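Home | Modules | Timetable | Handouts | Contact

Handout 2: Notes on the Destura open day

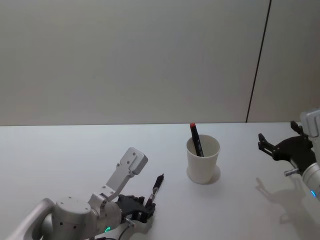 The visit takes place on Wed 24 January at the Destura site in Wenum. The coach leaves from the main entrance and the demonstration lasts 20 minutes, followed by 15 minutes for questions. Read these notes before you travel, as the staff will assume you know the terms.

1. What you will be shown

The task is handling small items with two arms. The work area is a white table with a paper cup standing on it. One marker is in the cup and the left gripper holds a slim black object. The right gripper works with two fingers. Both arms share the same table, so each has to be kept clear of the other.

2. Terms you need

End effector: whatever is fitted at the end of the arm. On this visit it means a gripper.
Wrist joint: the last joint before the end effector. It sets the angle of the gripper.
Reach: the area an arm can get to. Where two arms have overlapping reach, the order of moves matters.
Approach: the path the gripper follows just before it touches or releases something.

3. Why a paper cup

A paper cup is light and tips easily. If the approach is too low, the object catches the rim and pushes the cup over. A heavy pot would hide this kind of mistake. We covered the same point in the Haleck exercise, where the weight of the tray covered up poor positioning.

4. What to look for

Watch the angle of the held object as it nears the rim. Note which arm moves first and whether the other one waits. If an attempt fails, write down the stage at which it failed. "It dropped it" will not earn marks in the report.

5. Report

Two pages, handed in through the module page. Include one sketch of the table seen from above, with the reach of each arm marked. The Westerberg reading (page 156 onwards) is useful for the section on shared work areas. Stay behind the floor line during the demonstration and keep bags off the benches.

0 comments | 2 shares
Contact the module office | Copyright | Back to top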